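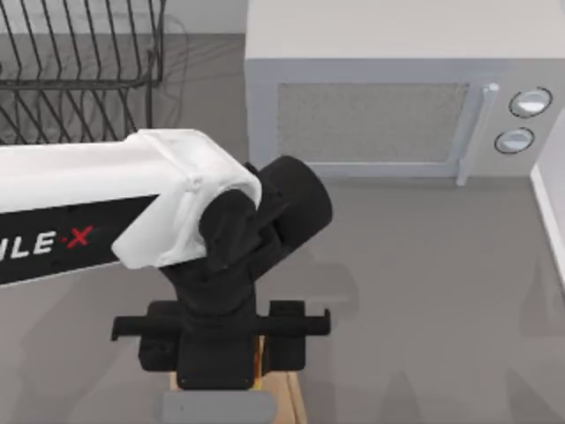

Noémie Girard wrote in to ask how she could set a spending alert on her Turkance account without getting a message every time she buys a coffee. She had switched everything on in May and was tired of her phone buzzing.

The answer is to use a threshold alert instead of the general one. The steps are the same for current accounts and savings accounts held with Turkance. Joint accounts need one extra step, given at the end.

Before you start

Update the app and have your card to hand. You will be asked for the last 4 digits of the card number. If you bank through the website only, you can change alerts there too, but you can't pick the time they are sent.

Setting the threshold

Open the app and sign in. Tap the account you want, then Manage, then Alerts. If "All transactions" is on, turn it off first, or you will get two messages for each larger payment.

Tap "Payments over" and type an amount in whole pounds. The lowest it will take is 55 and the highest is 2000. Tap Save, enter the card digits and wait for the green tick. If you leave the screen before the tick shows, the old setting stays in place.

Choosing how you are told

You can have a push notification, a text or an email. Push is quickest. Texts can lag a bit when you are abroad. Emails go out in one batch at 19:13 if you choose the daily summary, so don't rely on them to spot fraud.

Low balance alerts

These sit on the same screen under "Balance below". They look at your cleared balance, so a card payment that is still pending won't set one off. Your overdraft isn't included in the figure.

Joint accounts

Each holder sets their own alerts. To see what the other person has chosen, go to Manage, then People, then Shared settings. You can look at their choices there but you can't change them.

If no alert arrives after a payment over your limit, check that notifications for the app are allowed in your phone's own settings, then sign out and back in.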